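## 3. Build and working space

All of the hardware was put together in the shared workshop at Skergate, which has no machine shop of its own. Parts were printed in small batches, cleaned up by hand and assembled at an ordinary table. The aim was a set of tools that a member of the workshop could repair in an evening with a screwdriver and a soldering iron. We kept to that aim even where a bought part would have been neater.

### 3.1 Gloves

The first part of the build is a pair of gloves for recording how a person's hands move during household jobs. A cube with square markers on its faces is fixed to the back of each glove. Kumarasinghe and Adugna had earlier tried a single flat marker, but it was lost from view each time the wrist turned. With a cube, at least one face can usually be found, including when the fingers point down into a basin (Figure 2).
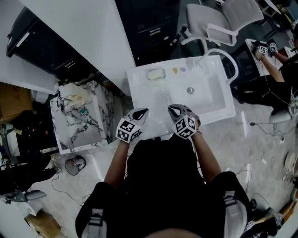

**Figure 2.** Marker gloves at the sink, seen from above.

The sink was chosen as a test place because it asks for a low reach and a good deal of wrist movement. It also has a pale, shiny surface, and this gave the marker tracking more trouble than we had planned for. Lowering the exposure helped. The mount under the cube was redrawn by Chathurika Siriwardena after the first version worked loose, and the present one is stitched as well as glued.

### 3.2 Hand-held grippers

The second part is a gripper that is carried in the hand and closed by the user. It shares the cube design with the gloves, so one calibration file serves both. Florêncio Calado wrote the calibration routine, which uses 80 still views and takes 12 minutes on the workshop's older computer.

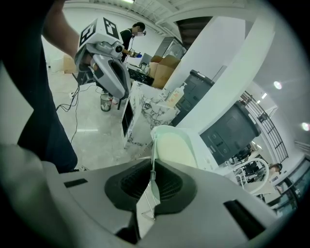 Cables were the main weakness. A user who turned on the spot would wind the lead round one leg, and a sharp pull could shift the camera in its seat. We added a strain clip at the handle and moved the connector 2 cm further back – a small change, but it meant the camera no longer had to be reseated between runs. Wireless versions were considered and set aside on grounds of weight.

### 3.3 Recordings kept

The workshop stayed open to other members throughout, and we made no attempt to clear the space behind the user. By the end of November we had kept 181 recordings from the gloves and grippers together. Runs were dropped if the cube was hidden for more than 2 seconds at a stretch. Anwara Kumarasinghe checked each dropped run by eye, and those with a loose mount were marked separately for use in Section 4.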